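Sink week at Drulitz! We're teaching the robot to clean a basin from human demos — 53 so far.
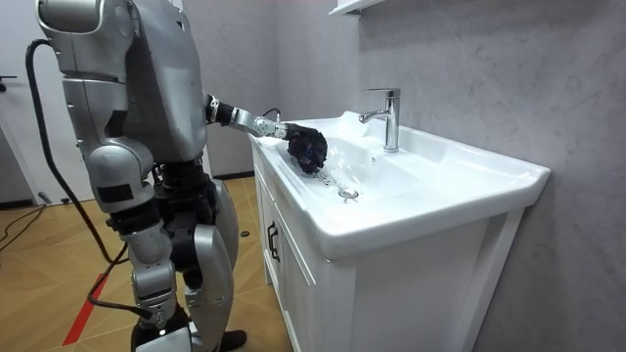 ## 2/ The method

Each wipe gets split into short chunks, and the policy picks the next one.
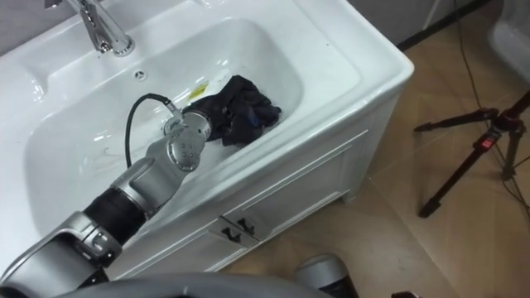

Our old policy hated cloth. It never folds the same way twice, and a bunched-up black one like this is mostly shadow to a camera.
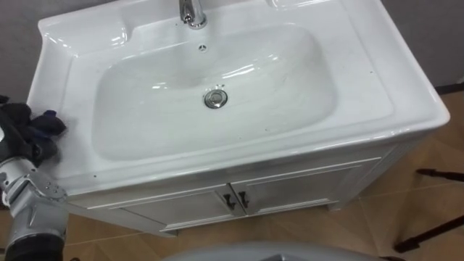
**Tyyne Harju**, robot learning, Drulitz

3/ Rims are easy now. Grime down by the drain is still hit and miss,

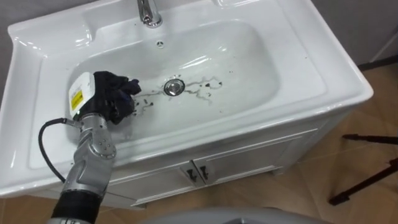 so Veikko wants 300 demos before we retrain. Send tea!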